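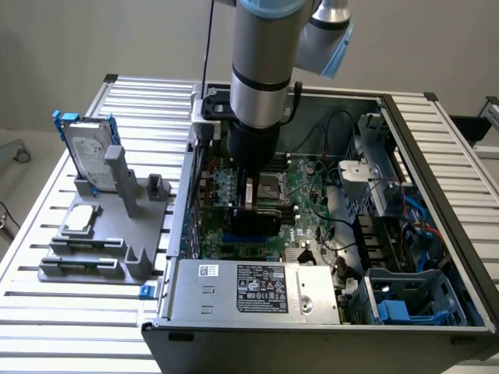
侧放在铝条工作台上的台式机箱,机械臂的夹爪伸到主板上方。

烘焙小窍门,哪些我信,哪些我不信

发布于2022年6月28日 分类:厨房、烘焙、杂谈

网上流传的烘焙窍门,我这几年陆陆续续试过不少,多数是白忙。下面这些写的是我自己厨房的情况,我用的是一台Koubek的嵌入式小烤箱,脾气不算好,您家的可能不一样。

红糖结块放一片面包

这条我信一半。面包片确实能让红糖松一点,前提是罐子盖得严。我那只罐子盖不严,第二天糖还是硬的,面包倒成了饼干。后来换了带胶圈的罐子,不放面包也没再结块,所以到底是谁的功劳,我很怀疑。已经硬成砖头的,敲开,用湿厨房纸盖住碗口,微波炉小火20秒一次,看着来。

黄油用热玻璃杯罩着软化

视频里看着很灵,我试过几回,外面一层化成油,中间还能当砖用。老老实实切成小丁摊在盘子里,天热的时候等一会儿就行。要是方子写的是融化黄油,那就更不必折腾了,直接进锅。做布朗尼的人尤其爱在这一步上较劲,其实方子往往根本没要求打发。

面粉必须过筛三遍

谁家的面粉需要过三遍?可可粉我会筛,它爱抱团。普通面粉用手动打蛋器在盆里搅几下,我吃不出差别。Kimie Chiba在留言里坚持说戚风蛋糕例外,我照她的办法做了一次,高度跟以前差不多。她说是我蛋白没打好,也许吧。
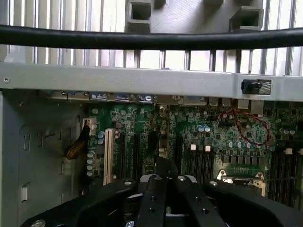 再说烤箱温度。很多文章叫人买温度计,这一条我倒不反对,只是别以为买了就万事大吉。我那支Cundari的挂式温度计,挂在左边和挂在右边读数就不一样。我现在的办法很土:铺一盘吐司片,中火烤上一阵,看哪几片先焦,就知道哪里火大。我家是右后角,曲奇烤到一半把盘子掉个头。

“牙签拔出来干净就是熟了”

对海绵蛋糕可以这么说。对布朗尼照这个标准来,出炉就过头了,凉了以后又干又硬。我看的是边缘有没有离模,中间按下去还有一点软,牙签上带几粒湿的碎屑就关火。如果带出来的是面糊,再加4分钟,别一口气加十分钟。

巧克力隔水融化时加一勺水救场

这是我最不信的一条。巧克力碰到一点点水就会发涩成团,这时再加一小勺,通常更糟。真要救,得加够热的奶油或者水,一边加一边搅,最后得到的是酱,拿来抹面可以,想再做脆壳就别想了。还不如一开始就把碗擦干,火关小。

硅胶垫和油纸

一张Sesumton硅胶垫,我用了5个月,味道越来越重,洗洁精、小苏打都试过。卖家说空烤一次就好,我烤了,厨房里味道更大。饼干我现在仍然用油纸。硅胶垫留着揉面,不粘台面,这点它还算称职。

泡打粉过期怎么看

倒一小勺进热水里,冒泡冒得起劲就能用。这个办法便宜,结果也清楚,我没什么可挑的。只是别用冷水试,有的泡打粉要受热才肯起反应,冷水里没动静就扔掉,有点冤。小苏打要试的话,往里滴几滴白醋。

蛋糕切面要整齐

热水烫刀,擦干再切,每切一刀擦一次。有人卖专用切割器,大概3400日元,我在朋友家用过,切出来跟我那把旧面包刀没两样,洗起来还麻烦。

有读者问冷冻布朗尼能放多久。我七月打算冻一批试试,分两种包法,一种保鲜膜裹紧,一种直接丢密封袋,到时候把结果补在这一页后面。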